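**Open day at Stuten, Nundonham: who else went?**

**teapot_annie** wrote:
I finally got myself along to the Stuten open day on April 17, 2025, and I've been meaning to write it up ever since (the garden got in the way, as it does). They had the simulator running on the big screen downstairs and a very patient lady called Meifang Duan talking us through it. I saved a couple of screens from it:
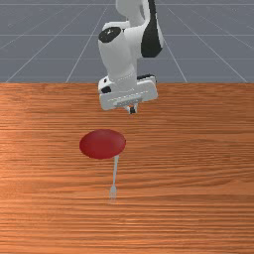
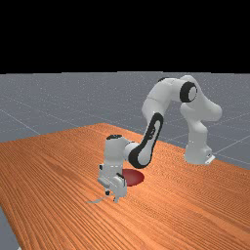

*Simulator screens, white arm and red plate on the wooden table. The fork is in the first one.*

I stayed far longer than I'd planned, and the tea was free!

**gasket407** wrote:
Lovely to see these, thank you Annie. I was there in the morning and have to say I was a bit let down. I drove all the way from Begay to see machines moving, and we got a computer drawing of one. You can make a drawing do anything you like.

**teapot_annie** wrote:
Oh, I do see that, and my brother-in-law said much the same over supper. But Meifang told us they'd put it through 1000 practice goes that week, and I can't imagine anyone wanting to pick up that many real forks!

**mossy_bench** wrote:
I'm with gasket on this one, I'm afraid. A real fork slides about and catches the light, and somebody has bent it opening a tin. I asked her that and she was very fair, she said the real arm does worse than the simulated one and they're still working on it.

**gasket407** wrote:
Well, that's a more honest answer than I had at Jasard last year, so good for her.

**lark_and_kettle** wrote:
Is there another one coming up? My two would love it, forks or no forks.

**teapot_annie** wrote:
There's one in May, they said. Take the 445 bus and get off by the church, the car park is tiny.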